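Trade > Repair > Shop Talk

Getdale strips and rebuilds used office desktops, 965 of them last year. Its bench lead starts every tower on its side with the panel off. "Standing up, the cables hang in your way," he said. 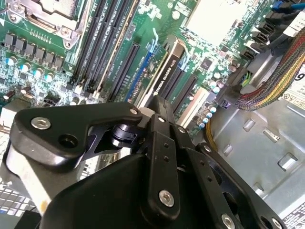 By the Wollari bench desk

The order of work is fixed. Drives and processor come out first, then the board is checked before any new part goes in. "Look at the socket under a good light. If a contact is bent, stop there."

He likes business towers for their latches. "Blue means you can move it by hand. You spend less time looking for a screwdriver." The power supply stays in until the board has passed. 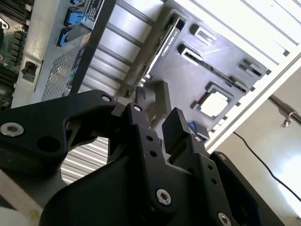
Istora disagreed when the draft was passed round, saying that a supply should be pulled and load-tested first, whatever the board looks like. Getdale tests it in place, for 15 minutes.

Memory is handled one module at a time. "Start with a single stick in the slot the manual gives. Add the second when it boots."

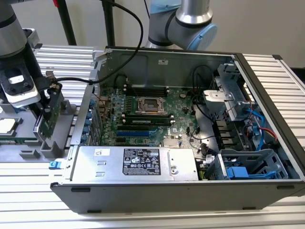 Cables get the least attention in most shops, he said. He replaces any data cable with a loose clip and routes the rest clear of the heatsink. A full rebuild takes him 70 minutes.

The processor goes back last.

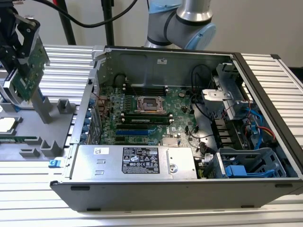

Thermal paste is wiped off and renewed each time. "Close the lever before you reach for the paste. Then the cooler, then the panel."

Comments (2)

parri: What do you use to clean the old paste?

slotcover2: We pull the supply first too. Saves lifting the weight.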